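Questions I get about the Rozīte birdbath

I've been selling these from my garage since June, and the same things land in my inbox every week. I've put my answers in one spot.

**How big is it, really?**

The bowl is 18 inches across and the whole thing stands 30 inches tall on its pedestal. Bigger than people expect! Measure your flower bed first.

**Does it need a pump?**

Nope. It's a plain birdbath — you fill it with a hose or a watering can and you're done. If you want moving water, the little Zindus bubbler sits in the middle of the bowl and runs on sunlight (I sell it separately, and I have one in my own yard).

**Can I leave it out all winter?**

I wouldn't. The bowl is glazed clay, and ice will crack it sooner or later. Lift it off, turn it upside down and stick it in a shed. The pedestal can stay where it is. 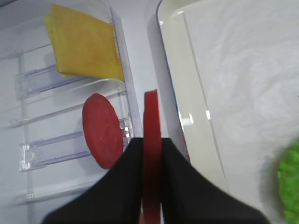
*Clear shelving by a pale wall, with a thin red disc seen edge-on.*

**What colors does it come in?**

Moss, sand and a deep blue I'm a bit in love with. Ott Sproģis mixes the glazes himself, so two blue bowls never match exactly. If you're ordering a pair, tell me and I'll pick the closest ones I have.

**My bowl wobbles. Help?**

Nine times out of ten it's the ground. Set a paving stone under the base and check it with a level. If it still rocks, there's a rubber ring taped inside the box (everybody throws it out with the packing paper, me included) that goes between the bowl and the pedestal.

**How do I clean off the green stuff?**

Stiff brush, warm water, a splash of white vinegar, then rinse it really well. Please don't use bleach tablets.

**Do you ship?**

Yes, in two boxes. Joana Amaral packs them and they nearly always arrive in one piece. If yours doesn't, send me a photo within 30 days and I'll mail you a new part.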